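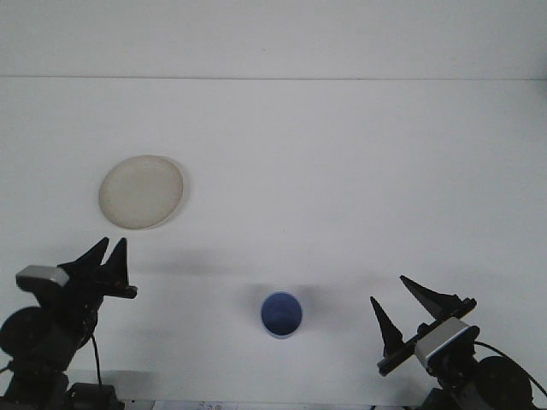 Chapter 8
Two Arms, One Planner

Textbooks > Robot Software > Part 2: Planning > Chapter 8

A cup and a plate. Two arms. Put the cup on the plate – any four-year-old does it before breakfast. By the end of this chapter your code should do it too, and you will have strong opinions about collision checking.

We use the same table setup all the way through. White top, white wall, blue cup near the front, cream plate farther back on the left. Two black arms, one per side, each with a parallel-jaw gripper. Keep the layout in your head, most of the exercises start from it.

What you need from before: forward and inverse kinematics (Chapter 3), frames and transforms, the bit of Chapter 7 on cost functions. If you skipped Chapter 7, go back and read the section on smoothness terms at least. The rest can wait.

8.1 Which arm goes?

First decision, and it comes before any path. The planner has to assign the cup to an arm. Distance is the obvious rule. The cup is closer to the right gripper, so the right arm gets it. Fine. But the plate sits up past the left gripper, and now the right arm has to carry a cup across the middle of the table, into space the other arm may want.

Options:

– Right arm does everything, left arm parks.
– Left arm does everything, longer reach at the start.
– Right arm picks, hands over, left arm places.

The third looks clever. It is also the slowest to plan and the easiest to get wrong. Ebbe Holmgren's first version of Skurilent, the planner we use in the listings, tried a handover every time both arms could reach. Amirul Tarigan took that out in July and replaced it with a plain cost: travel, plus a penalty for every joint that comes near a limit, plus a big fixed cost of 28 for a handover. Crude. Works well enough that we still teach it.

8.2 What the planner believes

The planner never sees a cup. It gets a pose and a shape from perception, and a confidence number. In our stack perception is called Nugroho and it publishes a list of objects at 12 updates per second. Anything older than 13 updates is thrown away.

Look at the table again with that in mind. Pale plate on a white surface. Thats a hard edge to find – low contrast, and a soft gray shadow along the right and lower side that a careless threshold will happily count as plate. The blue cup is easy on color, but there is shadow to its left as well, and the arms throw a wide blurry band across the middle of the table. If your segmentation runs on brightness only, expect phantom objects. Use color where you have it. Fit an ellipse to the rim where you don't.

A bad plate pose is worse then a missing one. Missing, the planner stops and asks. Bad, it sets the cup down half on the rim.

8.3 Keeping the arms apart

Each arm is an obstacle to the other, and a moving one. Simplest fix: lock the middle of the table, one arm in at a time. Start there. Section 8.5 drops the lock and plans both arms

We use cookies to remember your place in the book. Accept | Manage settings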